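Re: [jesow-users] stains, rings and the trays in the upstairs room

Sent 14 December 2019, from my phone mostly, so excuse the typing

Hi all,

Catching up on this thread between two other things. Quoting the bit I want to answer, rest snipped.

> We've had the tea things out for every social since March and the
> tables upstairs are starting to look awful. White rings, one long
> scratch, something sticky by the window that won't shift. Before
> anybody buys new tables can we talk about what we put ON them?
> Also does anyone know if the wood-look trays can go in the
> dishwasher. The box is long gone. And are we really still paying
> for cloths to be laundered?
>
> Sorry for three questions in one. Happy to split the thread.

Don't split it, I'll lose half.

Tables first. The ones upstairs came from the Jiminstead hall when it closed and they've had a hard life. The rings are heat, nearly all of them. Teapots straight down on varnish. I did two of the tables at home last winter – soft cloth, a bit of plain mayonnaise left on overnight, wiped off, then wax. Sounds daft. Worked on the pale rings, did nothing at all for the dark ones. Dark means water has got under the finish and you're into sanding, and I'm not sanding 11 tables. Two maybe. The rest can have a cloth on.

The scratch is from the projector stand. Felt pads. I have a sheet of them somewhere, will bring if I remember, please remind me.

Sticky patch by the window is tape residue from the quiz night posters. Cooking oil, leave it five minutes, then dish soap. Do NOT use the orange spray in the cupboard, it took the shine off the serving hatch and we never got it back.

Trays now. We've got a mix at the moment. A few old tin ones with the paint going, the big round one that won't fit through the hatch, and the wood-look ones that were bought for the anniversary lunch. I like the wood-look ones best for carrying, the raised edge is just enough to stop a cup going over on the stairs.

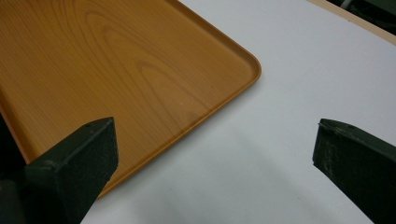

Can the wood-look trays go in the dishwasher? Keep them out of it and wash by hand, we don't have the box any more and a printed surface can lift or cloud with the heat.

So – warm water, dish soap, the soft side of the sponge, dry them right away and stand them on edge. Not stacked wet. We stacked the tin ones wet for years and that's how you get the rust marks on the cloths, which brings me to the laundry.

Yes we are still paying. Sinell do the cloths, pickup and return, and they put the minimum charge up again so we pay for 28 pieces whether we send 28 or not. Most months we send way less. I looked at the bags last time and a good part of it was dish towels that anybody could take home and throw in with their own wash. I'd happily do one month in four if three others would do the same. The big white tablecloths are different, they need a proper press, I wouldn't want those at home and I dont think anyone else would either.

What I'd suggest, and shoot me down:

– dish towels go home with people, sign-up sheet on the inside of the cupboard door
– tablecloths go to Sinell twice a year, spring and right after the holidays
– everyday teas, no cloths at all, just trays and the cork mats

On cork mats. We have nowhere near enough. The Gebru catalog has plain ones in packs, no logo, and the last price I saw for a pack was roughly 5 dollars, but that was a while back. If we get enough for every table plus spares, that's most of the ring problem gone. I know somebody is going to say coasters look cheap. The rings look cheaper.

Other point, from further up the thread, about paper placemats. We tried it. They were printed for the 200 guests at the anniversary, we used well under half, and the leftovers are in the boiler closet going yellow. They also soak through the second anyone spills, so you get a wet paper shape stuck to the table and that takes the finish off worse than a bare cup would. Use them up for the kids craft morning please, and let's not order more.

Things I don't know and would like to:

Who has the second key to the tall cupboard. I had to leave the teapots out on the hatch last time and came back to find one with the lid chipped. Not blaming, just want the key.

Whether the dishwasher has been looked at. It was leaving grit in the cups in the fall. I cleaned the filter, it was vile, it's a bit better. The rinse arm on the top still doesn't spin properly if the rack is full so go easy on the loading. Big platters on the bottom, facing in.

Whether anyone wants the round tray. It's a nice tray! It just doesn't fit anything. Would suit someone with a big ottoman. Otherwise I'll put it on the raffle table.

Last bit, wax. There's a half tin of furniture wax under the sink, the clear one, that's fine for all the tables. Thin coat, leave it, buff it off with an old T-shirt. If you can smear it with a finger you've used too much. Please don't wax the trays, a cup will slide clean off on the stairs.

I can do an hour on the tables before the new year if someone will let me in. Afternoons better. I'll bring the mayo and my own cloths, and the felt pads if I find thme.

Reply to the list not just to me please, my inbox is a mess.

Thanks all

--
jesow-users mailing list
To change your settings or leave the list, use the link in your welcome message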